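The Slider Condition

The report was due on 30 December 2024, and Trí Sầm had written all of it except section four.

Section four was the result. The sections before it described the method, which he considered sound. A policy was trained on demonstrations of an arm closing and opening zip-top document pouches. At test time the pouch was set down at an angle drawn from a table of random numbers, the arms were returned to their start pose, and the policy was given 50 seconds. A trial counted as a success if the slider reached the far end of the strip and both fingers let go. Everything else was a failure, and failures were sorted by type.

The difficulty was the types. In October he had defined them as missed grasp, slip, jam and timeout. Reviewing the wrist footage in the last week of the year, he had found 17 trials that belonged to none of these. In each one the fingers arrived at the red strip correctly, and then waited. The gap between them did not change. The commanded motion was close to zero. After a time the arm went on with the task as if there had been no delay.

He had labeled these trials "hesitation" and then deleted the word, which implied a state of mind. He tried "pause." He tried "low-velocity interval," and kept it.

Idness, who ran the lab and signed the reports, read the draft at her desk with the door open.

"What is a low-velocity interval?" she said.

"The gripper is at the zipper and stays there."

"Stays there doing what?"

"The logs don't say. The force reading is flat. The wrist view is partly plastic."

"Show me both views."

He put them up side by side on her monitor, wrist on the left and fixed on the right.

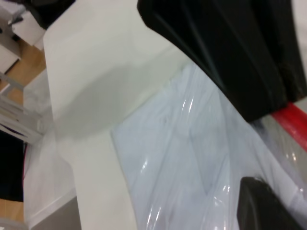
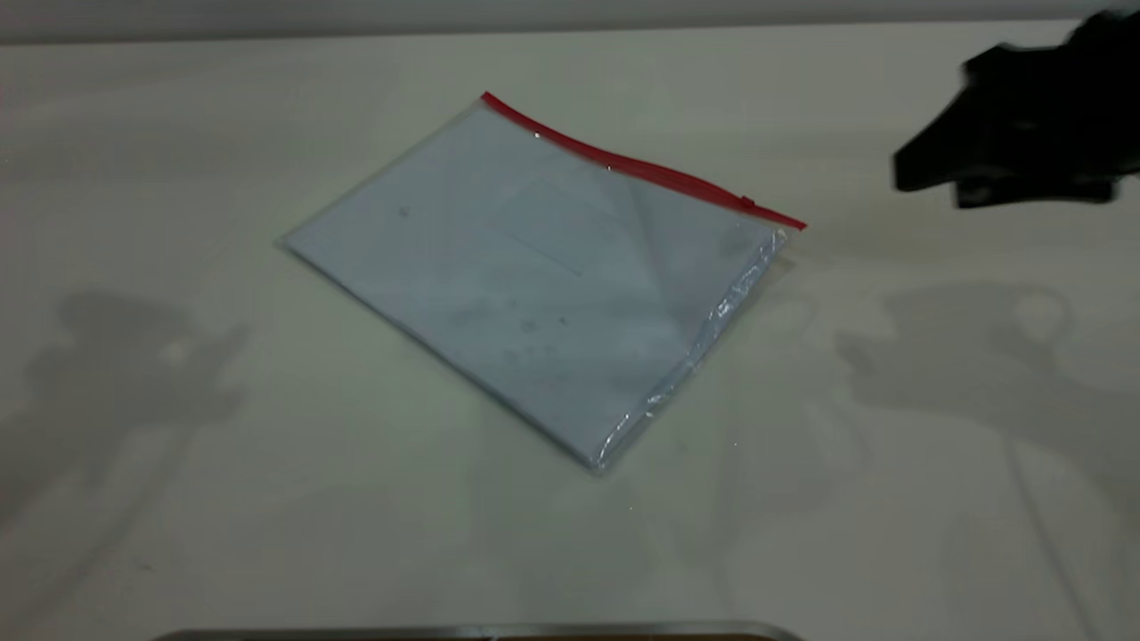

Idness looked for a while and then asked for the attention maps. He had them ready. During ordinary trials the policy put its weight on the slider and the nearest finger, which was expected and had gone into section three without comment. During the low-velocity intervals the weight moved off the slider and spread along the creases in the plastic, following them from one highlight to the next.

"Glare," she said.

"I tested glare. I dimmed the overhead lights and ran a block of 62. The intervals still appeared, at the same rate."

"Paper inside or empty?"

"Both. Same rate."

She turned her chair to face him. "What happens afterward? After the interval."

He had been coming to that. He opened the table he had left out of the draft. Trials with an interval succeeded more often than trials without one. He had checked the count three times and then asked Bitthorpe, at the next bench, to check it from the raw video without knowing the labels. Bitthorpe had come back with the same number and gone home.

"So it waits, and then it does better," Idness said.

"It waits, and then the outcome is better. I can't say the first causes the second. The pouch may be easier in those trials for some other reason."

"Then force it. Insert a wait in the others."

"I did that last night. A fixed hold of up to 11 seconds at the strip, before the pull." He scrolled down. "No effect. The hold has to be one the policy starts itself."

The ventilation came on. Idness read the table again from the top, moving her finger down the glass, a habit she disliked in other people.

"Clalatus will ask what it is doing in there," she said. Clalatus paid for the arms.

"I know."

"What will you tell them?"

"That the interval is reproducible, that it is not explained by lighting or contents, and that the cause is under study."

"And what do you think it is?"

Trí considered the question. He had watched the wrist footage many times at quarter speed, the black finger over the red bar and the folds of plastic beneath it, and at some point on the second night he had noticed that he was holding his own breath until the pull began. He did not regard this as data.

"I think the demonstrations should be checked," he said. "Someone may have taught it that."

"Who gave the demonstrations?"

"I did. All of them."

Idness waited, but he had nothing to add. She initialed the first page and handed it back.

He returned to the bench and opened the demonstration archive, which was sorted by date. He started with the earliest file. His own hands were on the leader arms, out of view, and the gripper came down to the strip and stopped there. He let the clip run to the end, wrote down the time at which the pull began, and opened the next one.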